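Tinstead Community Garden Seed Library
Progress report to the Whitlock Fund
2 August 2022

Hello again from Tinstead! The beans are up past my shoulders and I have dirt on the laptop, so please forgive me if this one rambles a bit.

The big news is that the seed library opened in April, a couple of weeks behind the plan I sent you. The shelving took forever to come from Draltico, and then the first lot was the wrong depth and had to go back. Once the doors were open, though, people came. We've handed out 1,290 packets so far, against the 1,000 we promised you for the whole year, and tomatoes and pole beans went first (I should have guessed that, I cleaned out the tomato drawer myself).

We ran the saving-your-own-seed evenings in Ceston as well, and 39 people signed up. The squash session was a bit of a mess – I had the wrong handout – but everybody stayed and we talked our way through it. I'd like to run that one again in the fall with the right pages.

Money next. We've spent $700 of the supplies line, mostly on envelopes, labels and glass jars. The printing came in cheaper than I budgeted and I'd love to move what's left over to a second germination tray, if that's okay with you. Just drop me a line either way.

What hasn't gone well is returns. People are happy to take seed and slow to bring any back, and most of what we do get isn't labeled. I'm putting a tear-off slip in every packet from now on, with space for the variety and the year. Lettuce and peas should start coming in soon, so we'll have some idea by the next report whether the slips help. 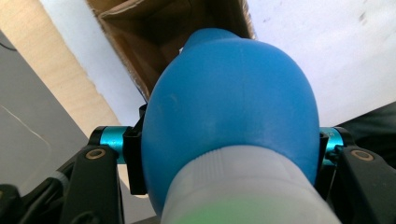

Blue rubber bulb with a white ribbed collar.

Still to do before the frost: finish the drawer labels, get the winter sowing list typed up, and find a drier corner for the onion seed, which really doesn't keep in our back room. I'll send the receipts separately, as soon as I've found the one for the jars.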